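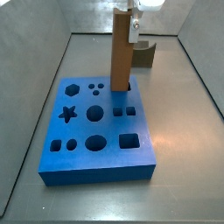
Manipulation Section: Progress on the Sorter Task

The manipulation section of the Festmont Robotics Club has spent the start of the term on one task: pick up a shape, carry it to the block, and put it through the correct hole. The section has two working groups this year. Settimio Cattaneo leads the one responsible for grasping and motion. Inna Stetsiuk leads the one responsible for locating the block and choosing the target hole. This item covers both, as of 23rd September.

The task comes from the Plevavach student challenge, which the club last entered in April of the previous school year. The rules give each team a fixed enclosure, a sorter block and a set of pieces. A run is scored on pieces seated, with a deduction for any piece released outside its hole. There is no bonus for speed this year, so the section has slowed the arm down for everything below the approach height.

Control software

The club has moved off last year's scripts and onto Titetier, the task sequencer written by former members. A Titetier program is a list of states with an exit condition for each. For the sorter task the states are approach, grasp, lift, transfer, align, lower and release. Only align and lower have given any trouble.

The previous version treated align and lower as one motion. The arm went to a stored position over the hole and descended. With a round piece over a round hole this was good enough. With anything that has corners, a small rotation error left the piece standing on the top face of the block with its edge across the opening, and the program opened the gripper anyway. Splitting the motion lets the program check the height of the piece before it lets go. If the height is wrong, the arm lifts and goes back to align.

Retries are capped at three. After the third the program stops and holds the piece for the operator. Members running a session should not raise the cap to get through a bad piece. Log it and move on. 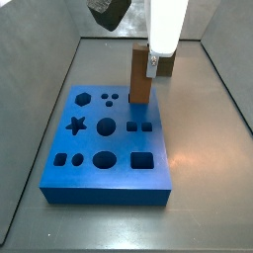 Rectangular pieces are the current priority. A long bar gives the fingers a good flat side to hold, but a small tilt at the grip becomes a large offset at the lower end. Settimio's group measured this by gripping the same bar at different heights and comparing where the bottom edge ended up. Gripping lower reduced the offset but brought the fingers too close to the block on the way down. The setting now in use is a compromise, and it will be revisited when the new finger pads are cut.

The group also tried a short search motion, in which the piece is moved in a small spiral with light downward pressure until it drops. It works on the squares. On the star it tends to catch a point in the wrong arm of the cutout and stay there, so search is turned off for that shape until someone writes a version that includes rotation.

Locating the block

Inna's group has replaced the hand-measured hole positions with a fit against the block outline. The block is soft enough at the edges that a single corner is a poor reference. The new routine fits lines to the long edges, takes the intersections, and places the hole map from those. The map itself was drawn by Inna from the block and only needs to be changed if the block is replaced.

Two problems remain. The first is reflection from the floor, which the edge finder can mistake for part of the block. A mask removes most of it, but the mask has to be redrawn if the lights are moved. The second is occlusion. When the arm is over the block it hides whatever is behind the piece, so the fit has to be made before the transfer state and trusted after that. If the block is nudged during a failed insertion, the stored fit is wrong and every later attempt will miss by the same amount. A refit after each retry has been written and is waiting for review.

Logs

The shared log now holds 992 attempts across all shapes. Each entry has the shape, the grip height, the number of retries and the result. Please use the existing result codes. Several entries from the first sessions have free text in that column and had to be recoded by hand before they could be plotted. Entries with no grip height recorded have been left in but are excluded from the plots.

Next steps

Review and merge the refit code.
Repeat the bar tests with the new finger pads.
Write a rotating search for the star.
Run the full set of shapes from start to finish without an operator reset.

The last item needs the larger bench in the Snorradóttir lab for a whole afternoon. Six places are open for members who want to operate or keep the log. Experience with Titetier is needed to operate but not to log. Names to Inna. Questions about grippers, pads or the bar tests go to Settimio - please include the log entry number if the question is about a specific attempt.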